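# Besuch bei Enley, Tag der offenen Tür

06/08/2023

Enley sitzt in einem ehemaligen Molkereigebäude am Ortsrand von Rumatov. Vom Bahnhof fährt der Bus 30 Minuten, die Haltestelle liegt direkt vor dem Tor. Angemeldet waren wir für die zweite Führung. Am Eingang bekam jeder einen Aufkleber mit Nummer und einen Plan, auf dem die Toiletten im falschen Stockwerk eingezeichnet waren.

Die Führung machte Kenneth Bautista, der bei Enley die Musterabteilung leitet. Die Firma fertigt weiche Formteile für den Haushalt und für Kindergärten, dazu Aufträge für Daltis. Zuerst ging es ins Lager, dann in die Zuschneiderei. Dort war es laut, und wer hinten stand, bekam wenig mit. Die Serie Segura läuft seit April. Ihre Teile werden erst in Rohform geschnitten und später in einem anderen Raum nachgearbeitet, den wir nur durch die Scheibe sehen durften.

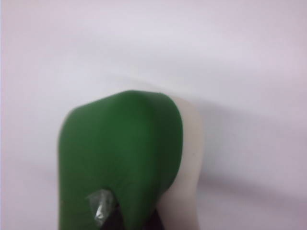

Im Musterraum blieb am meisten Zeit. Die Artikel liegen dort in flachen Kästen, nach Farbe sortiert, und Bautista ließ uns in Ruhe schauen. Mir gefielen die zweifarbigen Stücke am besten. Bei dem grünen mit dem weißen Teil dahinter ist die Oberkante rund gewölbt und steigt nach rechts an, und die Oberfläche ist ganz matt. Weiter unten hat das Grün ein paar leichte Falten und flache Dellen. Einen Aufdruck habe ich darauf nicht gesehen, das fand ich angenehm. Die Bestellnummer 2047 stand auf dem Kasten daneben, zu welchem Artikel sie gehört, habe ich nicht gefragt.

Osaze Lawal aus der Entwicklung übernahm danach die Fragerunde. Es ging vor allem um Lieferzeiten und um die Mindestmenge, die bei Sonderfarben 100 Stück beträgt. Muster kann man einzeln bekommen, sie kosten 4 Euro und werden bei einer späteren Bestellung verrechnet.

Kaffee und Kuchen gab es in der Kantine. Die nächste Führung wartete schon im Flur, deshalb wurde es am Ende etwas eng. Parkplätze sind knapp, mit dem Bus ist man besser dran. Der letzte fährt kurz nach sechs zurück.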